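From: Ibrahim Sani
To: Navberg weavers list
Subject: Re: October dye day

Kasun Uddin wrote:
> Are we soaking the cane first? And who has the madder?

Kasun, I have the madder -- 200 grams, most of it on my sleeves.

1. Cane gets soaked overnight. My bath is spoken for.

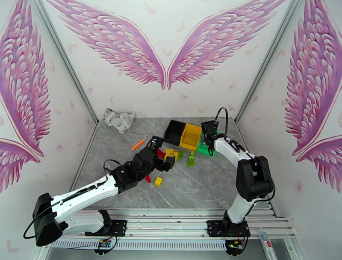
2. Bring your own bucket. Last year's 60 liter tub went to Dridamden and has settled there.
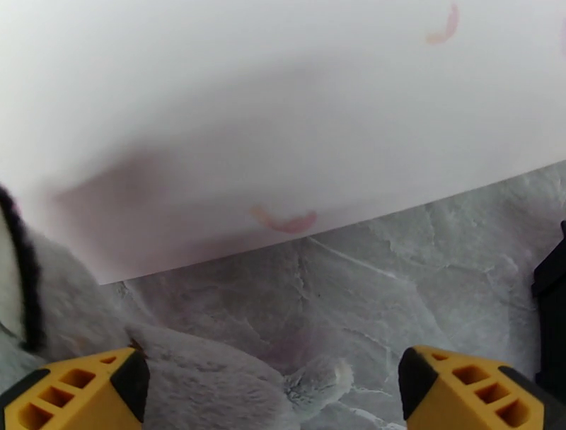
3. Lids for the round baskets: please finish yours before starting another. I say this as the owner of four bases and no lids.

Ibrahim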